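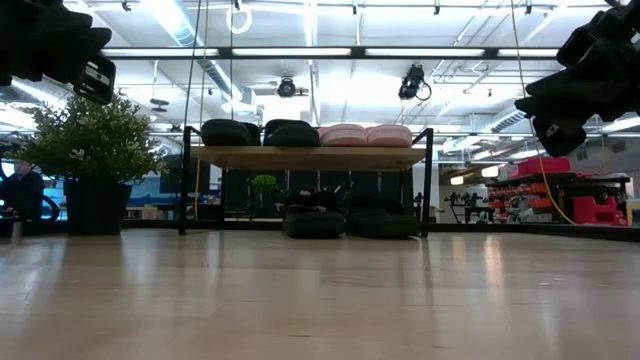 Cernum 2 review: tracking bills at the assembly

Print this page | E-mail to a friend
17 shares | 3 comments

1st August

I have used Cernum since the first version came out, mostly to follow housing and municipal finance bills in the Skurnmont assembly. Version 2 was released in the spring. I paid for my own subscription and used it through the last weeks of the session, when most of the real voting happens.

Cernum takes the assembly's published records and puts them in one place. You pick a bill, a member or a subject, and it tells you when something changes. The assembly's own site has the same information, but it is spread over the order paper, the committee minutes and the division lists, and the search only works if you know the bill number.

The bill page is the best part. Each bill has a single timeline with first reading, committee stage, amendments and votes. You can put two versions of the text next to each other and see which words were changed. I tested this on the rent deposit bill, which went through 67 amendments in committee. Cernum had the text of all of them. On four, it had the wrong sponsor, and those were all cases where a member had moved an amendment for somebody who was absent. The official minutes are not very clear on that either.

Votes are handled well. The old version only showed for and against. Version 2 adds abstentions and absences, and keeps them separate. That matters here because a good many members leave the chamber when they don't want to vote against their own party. You can now look up a member and see how often that happens, by subject.

Alerts are less good. I set one for "property tax" and got a message every time the phrase came up in debate, including in points of order. You can limit alerts to bills only, but the setting is three menus down and it went back to the default after an update. Committee alerts came a day late twice. If you are planning to testify at a hearing, check the assembly calendar yourself.

The petitions section is new and feels unfinished. It lists each petition with its title, the member who presented it and the signature count. The one against closing the Mellness courthouse shows 2,284 signatures, which matches the clerk's figure. But there is no link from a petition to the government's reply, so you have to look for that separately. Support told me it is planned for December.

Searching old records works back to the start of the last assembly. Anything before that is scanned pages, and the text recognition is poor. Names with accents suffer the most. I searched for Viera Ďurica, who sat for Mellness for years, and had to try "Durica," "Ourica" and "D'urica" before I had most of her speeches.

The price has gone up by around 17 percent. There is still a free plan that lets you follow five bills, and for most people who care about one or two issues that will be enough. The paid plan makes sense for reporters, tenant groups, town clerks and anyone else who reads division lists regularly. I have renewed mine for another year.

Good: text comparison, absences shown, clean export to spreadsheet.
Bad: alert settings, late committee notices, petitions without replies.

Print this page | E-mail to a friend

Comments (3)

Masaru Nishimura
The export is why I stay with it. Can you confirm whether it includes committee votes now? The old one only gave floor votes.

townclerk_m
It does, but they come in a second file and the bill numbers are formatted differently. I have to fix them by hand every time.

Pell
Five bills on the free plan used to be ten. I don't think the public should have to pay to find out how their own members voted. The assembly should fix its site.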